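Search this site Search Enter keywords Go

Punivell opens its home recording kit to small teams

Gromport, July 9, 2023 — Punivell is pleased to announce that Eteo, its service for recording household work with hand-held grippers, is now open to small research groups and independent developers. Until today it was only on offer to the 4 partner labs that helped to shape it during a long trial that began in February.

Eteo is for people who want to teach robots everyday jobs but don't have a robot to hand, or don't want to carry one up three flights of stairs. A person holds a gripper in each hand and does the job as they normally would: tidying a box, folding a jacket, putting the shoes back on the shelf. The recordings are then checked, trimmed and labelled by the team in Gromport, and sent back ready for training.

We think the best part is where the work happens. Teams using Eteo record in real homes, with real belongings, and all the muddle that comes with them. A lab table with three coloured blocks on it is a fine place to start, but sooner or later a robot has to cope with a drawstring bag, a string of beads and a bottle that wants to roll away. 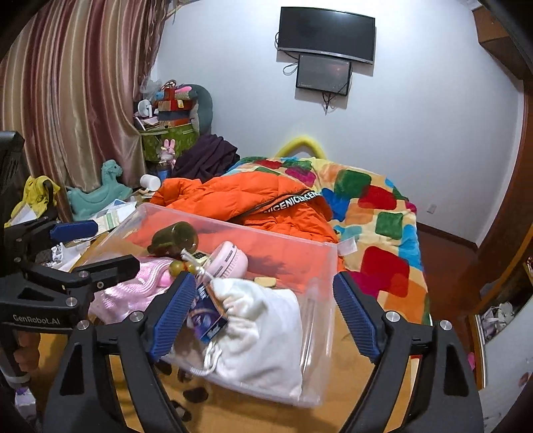 Hand-held grippers at a storage box during a bedroom tidying session.

"I have spent years watching robots pick up the same plastic cup, so I can't tell you how happy I was to see our first bedroom recordings," said Teresa Cordeiro, who leads the Eteo service at Punivell. "Soft things are hard. Bags are hard, fluffy things are hard, anything with a cord is hard! Now we have hours and hours of people handling them well, and it makes a difference to what our partners can try next."

The trial library holds 2,000 recorded sessions, and new customers can use all of it from the day they join. Sessions are sorted by room and by job, so a team working on wardrobes needn't wade through kitchens to get to what it needs. Each one comes with written notes from the person who did the recording, including the bits that went wrong. Dropped items are kept in and marked, as several of the trial labs asked us to do.

Customers can also ask for new sessions. They send a short list of jobs, and Punivell finds homes that suit, agrees the visit with the people who live there and sends a trained pair of recorders. Results come back within 10 working days. Those who would prefer to do their own recording can send their files in for checking and labelling only, at a lower price.

Gerasimos Manolakis, who runs the robotics workshop at Abreu, was among the first to try the service. His group works on tidying and sorting, mostly with a pair of arms on a fixed bench.

"We asked for clutter and we got clutter," he said. "My students were delighted. The labels were clear, and when we found a few we didn't agree with, they were put right the same week. I would like to see more bathrooms and more bad light — we have said so, and I gather both are on the way."

Homes taking part are paid for their time, and everyone who lives there must agree before a visit goes ahead. Households can look through their own recordings afterwards and ask for any part to be taken out. Letters, screens and family photographs are blurred as a matter of course before a session joins the library.

Bathrooms, hallways and garden sheds will be added over the coming months. Recordings made in the evening, by lamplight, are already being checked.

Eteo is sold by the month, with a lower rate for schools and universities. Groups that would like to look at sample sessions first can ask the Gromport office for a trial login.

Notes to editors

Punivell makes recording services and labelling tools for robot learning. Teresa Cordeiro is available for interview, and visits to the Gromport office can be arranged through the press desk.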